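Home | Getting Started | Notices | Guest Book | Billing | Contact

Search the guide
Enter keyword
Go

Print this page | E-mail this page

Section 4. Preparing and Submitting a Memorial Notice

This section explains how funeral homes and families enter a memorial notice in the Laryea notice system. Users who have not yet registered should complete Section 3 before continuing.

4.1 Before You Begin

Have the following information on hand:

- Full name of the deceased, including any middle name and maiden name
- Dates and places of birth and death
- Names of surviving relatives, in the order the family wishes them to appear
- Place and time of the service, if one is planned
- Name and telephone number of the funeral home

NOTE: The system does not save a notice until the name and date of death have been entered. A page left open without these two fields will be cleared when you sign out.

4.2 Entering the Notice

1. Sign in and select New Notice from the main menu.

2. Choose the edition. Notices for the Jandetti edition also appear in the Stusteck edition unless the second box is cleared.

3. Type the name of the deceased as it should appear in the heading. Nicknames are placed in quotation marks after the first name, as in Kwesi "Kess" Alhassan.

4. Enter the text of the notice. Text may be pasted from another program, but bold and italic type will be removed. The heading may not exceed 54 characters, including spaces.

5. List the survivors. Spouses' names are placed in parentheses after the relative's name – for example, "a son, Tetteh (Adjoa) Akpalu." Relatives who died earlier are entered in the separate field marked Preceded in Death By.

6. Add the service details. If arrangements are not complete, select Service to Be Announced. The notice may be updated later at no charge.

CAUTION: Do not enter the street address of the deceased or of any survivor. Town and state are sufficient. Notices that contain a street address are returned to the sender.

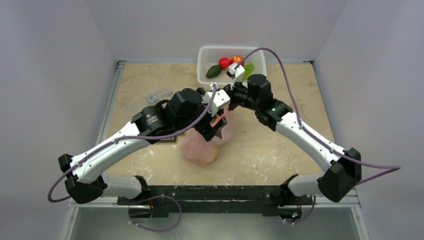
4.3 Adding a Portrait

1. Select Add Portrait and choose a file from your computer.

2. Move the crop outline until the face is centered. Leave a small margin above the head.

3. Select Color or Black and White. The printed edition uses black and white only.

A notice may carry no more than two portraits. When two are used, the earlier one is placed on the left.

NOTE: Printed photographs may be left at the Josenen office for scanning. Write the name of the deceased on the envelope, never on the back of the photograph.

4.4 Reviewing and Submitting

1. Select Proof. Read the full notice aloud, preferably with a member of the family present.

2. Check every date against the death certificate or the funeral home's record.

3. Select Submit. A confirmation number is sent by e-mail to the address on the account.

Notices received by 2 p.m. appear in the next day's edition. Later notices are held for the following edition – the online version is posted as soon as it has been approved.

CAUTION: After submission, the name and dates can be changed only by the notice desk. Have the confirmation number ready when you call.

Continue to Section 5, Managing the Guest Book.

Print this page | E-mail this page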